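## 4. Your first chore session: unpacking a mixed box

Can a machine put the shopping away yet? Partly, and finding out which part is great fun. This section of the Brindholm handbook takes you through a first unpacking session by hand, before any of it is passed to the Orozco arm.

1. Set the box on a table you can reach from both sides, flaps open.
2. Leave the contents as they came. A tidy box teaches you very little!
3. Switch on both hand grippers and wait 30 seconds for the fingers to settle.
4. Open and close each pair of fingers fully, twice.
5. Start with whatever lies on top, and set each item down before going back for the next.

**Note:** Go slower than feels natural. Your hands will want to rush, especially once you get the knack of it (and you will, usually within six boxes).

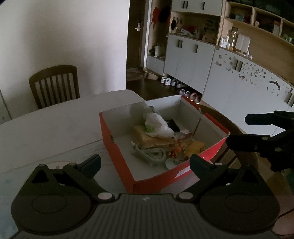

Thin plastic bags are still the hard part. They fold away from the fingers, they cling to whatever is underneath, and a grip that looks perfect can come up holding nothing but air. Firm packets with a clear edge are far kinder, and the Orozco arm already copes with nearly all of those. Pendo Lyimo's tips from the Plidgate trials:

- Pinch a bag where it bunches up, well away from any flat stretch.
- Push a flat lid against the box wall to tip it up, then take the rim.
- If an item slips, leave it where it lands and carry on from there.

**Caution:** Keep the fingertips off the cardboard. A snagged wall can drag the whole box across the table.

6. When the box is empty, press Stop on both grippers and save the session under the room name.

Sorting goods by where they belong comes in section 5. It's harder, and even more fun.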